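Mivon Shallow Plate, Salmon Pink: Review

Rim and profile

The Mivon is a round, shallow plate with a raised rim, sold singly or in sets. I bought two from Farkach in August and have used one daily, keeping the other in the cupboard for comparison. The rim contains juice from cut fruit and the thin sauce off a portion of beans. Soup is out of the question.

Surface

The finish is matte. Glare under a ceiling light is low, and fingerprints do not register. Knife marks do: after some 45 meals the daily plate shows fine gray lines near the center, most of which came off with baking soda. Tomato left overnight did not stain.

Weight and stability

Kitchen scale reading: 500 grams. The older Pranbridge plate it replaced is 64 grams heavier and slides less when pushed with a fork. The Mivon will creep on a smooth tabletop — a cloth mat fixes it.

Color

Stronger than pastel, and easy to find on a white table. Red fruit still stands out against it.

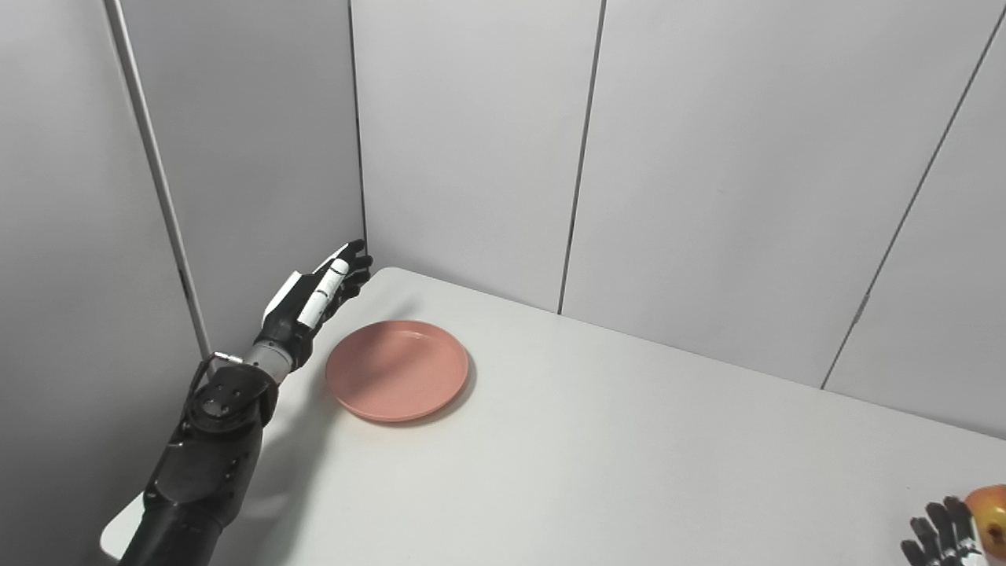
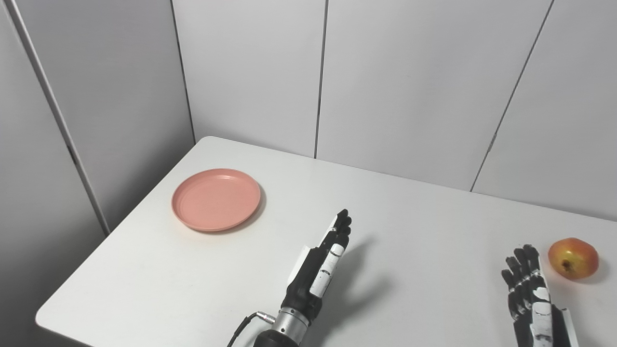 Salmon-pink plate and apple on the white table.

Microwave and dishwasher

After two minutes at 800 watts with a damp cloth on top, the rim was warm and could be held bare-handed. No change in color from the dishwasher so far. The plates stack without rocking.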